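The bus from Salinas got in after dark, and the key was under the flowerpot where the letter had said it would be. She had been told the house would be cold. It was. Her brother had stopped paying the power company in November, and when she called them they turned on enough, as the man put it, to see by.

She put her bag down in the hall and went to the bedroom first. It was the room she had dreaded, so she wanted it done. The letter from Avine, the firm handling the sale, gave her 2 days. It was dated 3/18/20 and had a list of what could stay. Bedding was not on the list.

He had never made a bed in his life. Their mother used to stand in the door and say so, and he would pull the covers up over the heap and call it made.

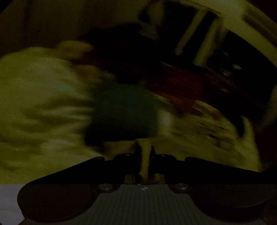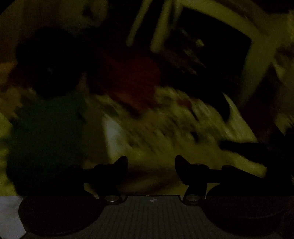
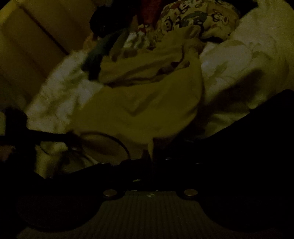
She started with whatever came to hand. Sheets in one bag, blankets in another. She shook each thing out before she folded it - he used to lose money in his bed, coins mostly, and once a check for 200 dollars that he had slept on for a week. She found a bus ticket to Skadov, seven years old, never punched. She read it twice and put it in her coat.

By the time she had four bags tied, her hands were stiff. She sat on the edge of the mattress and ate the sandwich from the bus station. Through the wall she could hear the neighbor's television, some game show, people clapping.

The quilt she kept for last. Their grandmother had made it the winter the Vollex mill closed, roughly 40 squares, and he had taken it when he moved out without asking anybody. She had been angry about that for a long time. She held it up to look for holes and found two, both mended with black thread, badly, the stitches as long as her fingernail.

She didn't put it in a bag. She folded it in half and then in half again, lay down with her shoes on, and pulled it over her knees. The truck was coming at eight.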